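Been meaning to do a thread on watch straps for months. I own more straps than watches by a margin I would rather my bank not see. Get a drink.

Start with the complaint. You spend a year picking a watch. You read every review, you argue with strangers over the date window. Then it arrives on a strap that feels like the cover of a hotel Bible, and you wear it like that for three years.

The watch that got me started is a Natia field watch, hand-wound, bought used in August. Lovely dial. The strap had been shaped by the previous owner's wrist, and the previous owner had the wrist of a child or a heron.

So I bought a Birley. Brown leather, two-piece, plain stitching. The listing said "supple." It was supple the way a new baseball glove is supple. I wore it to work for a week and had a groove in my arm that you could have stored coins in.

By week three it was the best strap I had ever worn. By month eight it smelled like a barn and I was wearing it anyway.

Lesson one, if you want lessons: leather is a consumable. You are buying tires. Anyone who tells you their daily leather strap has lasted ten years either has a very cold office or has stopped noticing.

Next I went nylon, like everyone does. The one-piece kind that threads under the case. Cheap, washable, dries on a towel rack overnight. Adds enough height that my watch started hitting door frames it used to clear.

Also there is always the tail. You fold the extra bit back through the keeper and it sticks out like a shirt label. There are people online who will tell you the tail is correct and military. My tail has never served.

I cut one down once with kitchen scissors and sealed the end with a lighter. It now has a hard black lump that catches on every sweater I own. Do what you want with that.

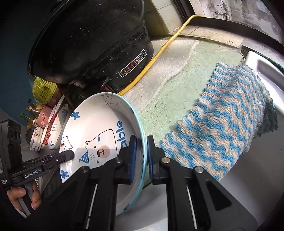
Rubber, then. I was a rubber snob for years because the first one I owned picked up lint the way a magnet picks up nails. Black strap, gray within the hour.

A guy on a forum told me to try a Radach, which is the one with the little channels on the underside. I paid more for it than I paid for my first actual watch. I'm not going to say the number. It was a dumb number.

It's great. I hate that it's great. I wore it through a whole summer of yard work and rinsed it under the hose. No smell, no cracks, no lint. I have since become the guy on the forum.

The one problem is length. Radach sells 2 sizes and I live in the gap between them. On the short one I'm on the last hole and my hand goes slightly purple after lunch. On the long one the end goes most of the way around to meet itself again.

OK, bracelets. I know. Half of you came for bracelets.

My Dabbas diver came on steel and the bracelet is the better half of the watch. Solid end links, screws in place of pins, a clasp that closes with a click you can hear across a meeting. I have been asked to stop doing it in meetings.

Sizing it was a different story. The screws are tiny and they come from the factory glued in by someone with a grudge. I stripped one, slipped on the next, and put a scratch on the clasp before the watch had ever left the apartment.

People say the first scratch is freeing. I did not feel free. I felt like a man who had scratched his watch.

Buy a decent screwdriver. Put tape on the back of the lugs. Put a towel over the drain if you're dumb enough to be working at the bathroom sink, where I was, for the light.

Spring bars deserve their own thread and won't get one. Just buy spares. They are almost free, they fly farther than physics should allow, and one of mine has been somewhere in my bedroom carpet since the spring before last. I hear it thinking.

Somebody will ask about lug width so let's do it. If your watch is an odd size like 19mm, I'm sorry. Your choices are a strap that's a hair too narrow and shows daylight, or one that's a hair too wide and looks like it was stuffed into a sleeping bag.

The Natia is a 19. Of course it is.

I went ahead and counted the drawer for this thread. 114 straps. I own five watches. One of the straps fits nothing I have or have ever had, and I remember being excited when it came.

What do I wear day to day? The Dabbas on its bracelet in winter, the same watch on the Radach when it gets hot, and the Natia on a second Birley that is currently in the coins-in-the-groove phase. The other 111 are in the drawer, in bags, sorted by color like paint chips.

Would I do it again? I have two more on order. One is green. I don't know what I own that goes with green.

A few of you have asked whether a $1,000 alligator strap is worth it. I tried one on in a shop. It felt very nice. Then I thought about spilling soup on it and had to sit down.

Mute me if you need to, the green one ships next week and I'm going to have opinions about the buckle.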